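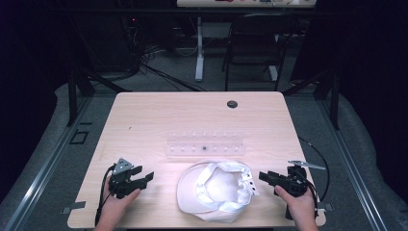

Irfan Tarar had the kettle on before I'd got my coat off, and it was a good twenty minutes before we came round to the subject of bell-ringing, by way of his knees, the Lestby bus and the price of marmalade.

He first climbed the tower one February, having only gone in to get out of the sleet. "Somebody put a rope in my hands and told me not to look up," he says, "so of course I looked up!" He was hopeless for months, by his own account, and went home every week with sore palms and a great appetite.

There are 106 steps to the ringing room, and he takes them slowly now, with a rest at the little window where you can see right across to Guduslow. The heaviest bell weighs almost 900 kilos. "People think you need to be strong," he told me, pushing the biscuits my way again. "You need to listen. My teacher was a tiny woman and she could make that bell sit up and wait for her."

Practice starts at half past seven and there are nine regulars, with a place kept for anyone who wanders in. I asked whether he ever thought of stopping. He looked at the teapot for a while. "When I can't manage the stairs, I'll sit in the churchyard and complain about the striking," he said, and went to find me his old handbook.

Recent interviews
The ferry cook of Swai
Forty winters of keeping bees
A piano tuner in Pludosell
Mending nets at Guduslow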